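Gemside School notebook, Thursday, after the staff meeting

Timetable trial, week 7. The new head wants the Clisex scheduler running before she takes up the post in May. I still don't see what it gives us that the old spreadsheet didn't. Fed it 1,781 lesson slots and it came back with 60 clashes, most of them in science. The sales sheet says "clash-free". We'll see. 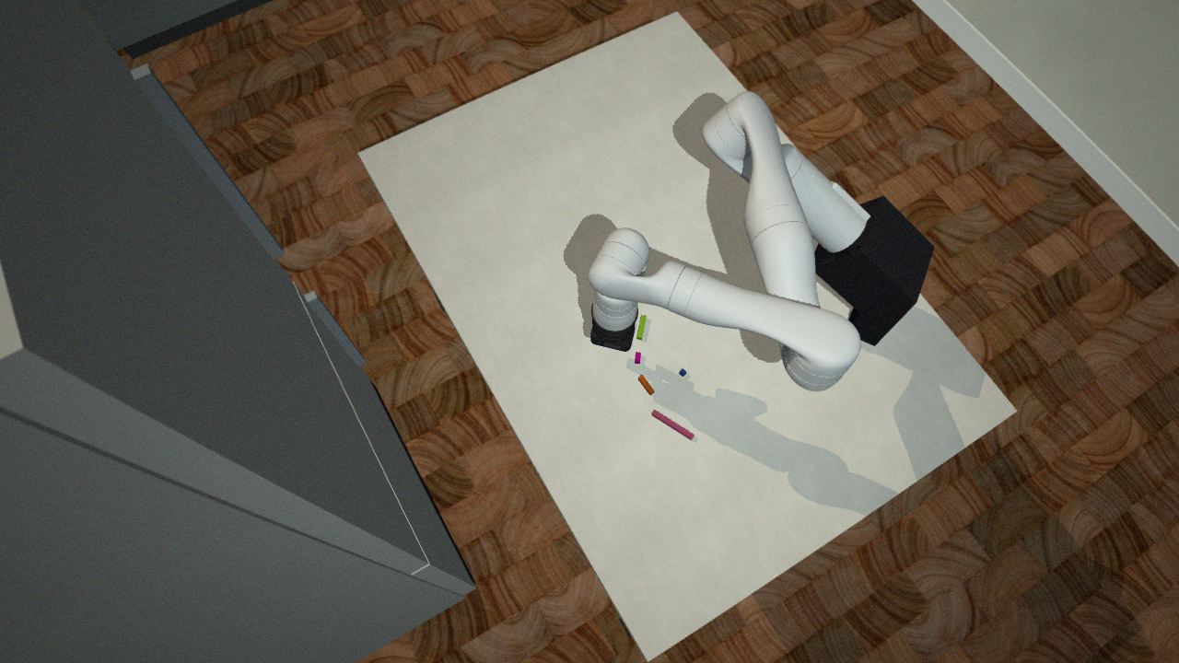

Teresa Zawadzka reckons the clashes are our own fault, as half the part-time staff are still down with last year's days. Fair point, though I checked Wróbel block by hand and those days were right. It still put 2 chemistry groups in one lab.

Re-ran at 4.15 with the part-timers corrected. Fewer clashes on screen, but it had quietly dropped a Year 9 music lesson to get there. I don't call that solved. 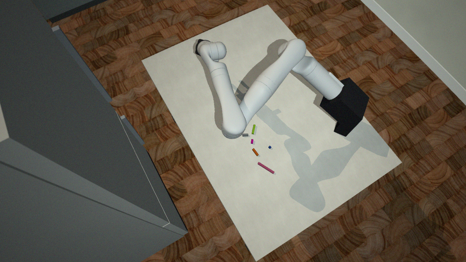 To do before the next run

Ask Rokeya Akanda for the current staff days, on paper.
Lock music and games first.
Find out if Lilteck charge for a third import.
Keep the spreadsheet going until the governors have seen both.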